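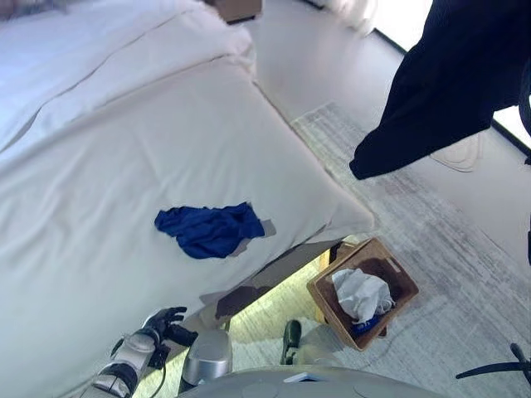
Housekeeping Skills, Unit 3: The Occupied Bedroom
Handout for the practical

An occupied room is one where the guest is staying another night. It is serviced differently from a departure room. The bed is remade or straightened, and personal items stay in the room.

Order of work
Knock, wait and announce yourself. Open the curtains. Look over the bed and the floor before touching anything, then clear the bed first. Duvets hide socks, chargers and nightwear, so fold the duvet back in stages and feel along each fold with a flat hand.

Clothing and cloths
Guest clothing left on the bed is folded once and placed on the chair. Do not put it in drawers. A crumpled blue cloth on a white duvet could be a T-shirt or a towel, and you need to pick it up and open it out before you decide where it goes. Check for a label. Hotel towels at the Plivport training rooms are marked in the hem.

Baskets
Some rooms have an open wooden basket on the floor beside the bed. Guests put all sorts in them. Take out each piece separately, as a white cloth on top may have something coloured under it. Whites and blues go in separate bags. Anything that belongs to the guest goes back in the basket, folded.

Floor
Shoes are paired and set against the wall, toes out. Move the basket off the rug before vacuuming. Look under the bed from both sides and switch off any under-bed light when you have finished.

For the practical
You will have 12 minutes in Room 113. Bring the Telis linen sheet and a pen. Read the section on duvet covers in Vasylenko before the April session.

Mindholm Hospitality Training | Contact the course office | Back to top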